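Unit 6. Setting up and looking after the simulated bedroom cell

The Storovholm cell has no hardware of its own. It runs on the second workstation in the lab and is maintained like any other cell: fixed start-up order, a log, and a check before each block of runs.

Start-up order. Load the room first, then the furniture, then the loose objects, then the arm. If the arm is loaded before the furniture, its base is placed against default coordinates and every reach target is offset. Let the physics settle for 800 steps before sending any motion command. Do not skip the settling period after a reset.

Camera check. Render one image from the working viewpoint with the arm out of view. Compare it against the reference for wall, floor and bed placement. Small differences in shading can be ignored. A shift in the line between floor and wall means the camera mount has been edited and must be restored from the cell file.

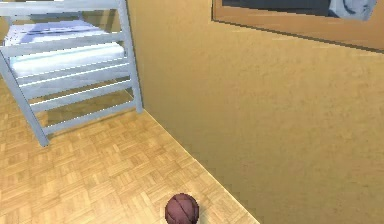 Fig. 6.2. Working viewpoint, arm out of view: bed frame, basketball on parquet, lower part of wall picture.

Jagged outlines on the bed posts are a matter of render resolution and do not affect contact. The collision shapes are stored separately and have to be inspected in the collision view. Slatted furniture needs the most attention. If the end panel is wrapped in a single convex hull, the openings between the rails are closed to the planner, and paths through them are rejected without a warning. Use one box per rail and one per post.

Common faults:
- Ball drifts after settling: rolling friction reset to zero. Re-enter the value and save.
- Ball sinks into floor: step size too large. Halve it and repeat the check.
- Run 381 in the Karam log shows both faults together. Read it before Saturday's lab.

Log every change to the cell file with initials.

Comments

Samer Tannous: Does the settling count start again after a camera edit?

Nadine Majali: No, only after a reset or a change to an object.

Rami Haddad: One box per rail fixed my planner. Thanks.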